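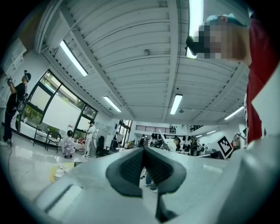
Shamim Jafri wrote that the tutorial in Brinditz is still too long, and that most of the people who gave up on the last build did so before they ever saw the harbour. I've pasted the message in below so newer list members can follow.

> I've been through the play logs for the Brinditz build. Of the 945 people who started it, more than half stopped during the boat lesson. They can steer perfectly well by then, we just won't let them leave. Could we cut the second set of buoys and put the map on screen from the start? I'd also like to lose the pop-up about sails, it covers the button it tells you to press.
> Shamim

Yes to all of it! I spent last night playing the opening again with the sound off, on my sister's old phone, and the pop-up is even worse on a small screen. I had to turn the phone sideways and back again to get rid of it.

So I've had a go. The new opening is on the test server under the name Ocampo (same login as before). Changes so far:

Second buoy run gone. First one now has 14 buoys and you can sail off at any point.
Map is there from the first second, folded up in the corner.
The harbour master doesn't talk until you bump into something – which I did straight away, and his grumpy line is so much funnier when you've earned it.
Sail pop-up replaced by a small arrow. The arrow flickers on Rikix's older tablet and I haven't found out why yet.

I love how it feels now. You get wind, gulls, a bit of music and off you go. I ended up round the back of the lighthouse island, which I'd forgotten we had even drawn, and there's a lovely little cove there with nothing in it. Could somebody please put something in it? A shipwreck, a goat, anything. The tile set has room for it if we stay under the 2000 limit.

One thing I'm less sure of is coins. You used to pick up over 1000 in the tutorial, and the first sail in the shop was priced with that in mind. Without the second run you reach the shop nearly broke. I could drop the price or scatter a few chests near the pier. I lean towards chests (opening them is fun and we already have the creaky noise), but Sistix did the shop sums and may groan at me.

Old saves from the April build load fine, by the way, except that the boat sometimes faces the wrong way. Press anchor twice and it sorts itself out.

Please sail about and tell me where you get stuck, and say which phone you're on when you do. I'll leave Ocampo up until the next build replaces it.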